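Bathroom cleaning, the quick list

Running out the door so this is in no order. Most of it came from my own bathroom, some from Lucyna Dudek who cleans rentals and is faster than me by a mile.

Limescale on taps. Paper towel soaked in white vinegar, wrapped round the tap, rubber band. Half an hour. Pull it off, wipe, rinse well. Not on brass or gold finishes, ask me how I know. Chrome only.

Shower head. Same vinegar, freezer bag, tie it on so the holes are under. Overnight if it's bad. Old toothbrush in the morning, then run it hot for a minute.

NEVER vinegar and bleach. Not in the same bucket, not one after the other on the same tile. Bad fumes. Window open whatever you use.

Grout. Baking soda and a bit of water, thick like toothpaste. Stiff brush. Leave it 16 minutes (that's my radio show up to the news, works fine) then scrub and wipe. Do one wall at a time or you'll hate it.

Mold on the silicone. Cleaner only gets the surface. If its black all the way in, cut it out and redo the bead. Dry the gap a full day first. Fill the tub with water before you run new silicone round it, the weight opens the joint up, and leave the water in till it's cured.

Glass screen. Squeegee hung on a hook INSIDE the shower. If it lives in the cupboard you won't use it. Top to bottom, wipe the blade between strokes.

Mirror. Microfiber cloth, barely damp, then a dry one. Spray goes on the cloth so it doesn't creep behind the glass and turn the edges black.

Drain. Lift the hair out first, gloves on, bent wire or one of those plastic zip things. Then a kettle of hot water, not boiling if you have plastic pipes. Skip the caustic stuff unless you're realy stuck.

Toilet. Cleaner in first, under the rim, then go do everything else. Brush last. Let the brush drip dry pinned under the seat before it goes back in the holder.

Extractor fan. Power off at the breaker. Cover off, wash in the sink, vacuum hose with the soft brush over the vent. Cover has to be bone dry before it goes back. I do mine in April and then forget till the next one.

Towels. No fabric softener, they stop soaking anything up. Shake them hard before hanging. Spread out on the rail, not folded over double.

Bath mat. Hang it over the side of the tub after use. Washes better with towels than with sheets.

Tubs. Acrylic scratches if you look at it wrong. No powder, no scouring pads, no magic sponge on the shiny parts. Dish soap, warm water, soft cloth. Rinse twice, soap film is what makes it look gray. Freestanding ones, do the floor behind while you're down there, long flat mop, dust collects like you wouldnt believe. Bottles off the rim when you're done, they leave rings. 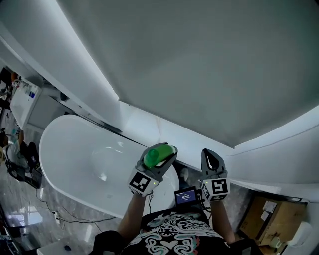 Green bottle, white oval tub.

Stuck bottle caps. Run the neck under hot water, dry it, rubber glove for grip. Wipe the thread before you close it again and it won't stick next time.

Last bits of shampoo. Stand it upside down in a mug. Splash of water, shake, one more wash out of it.

Loose toilet seat. Tighten from underneath, hand tight plus a quarter turn. Any more and something cracks.

More when I get to the kitchen.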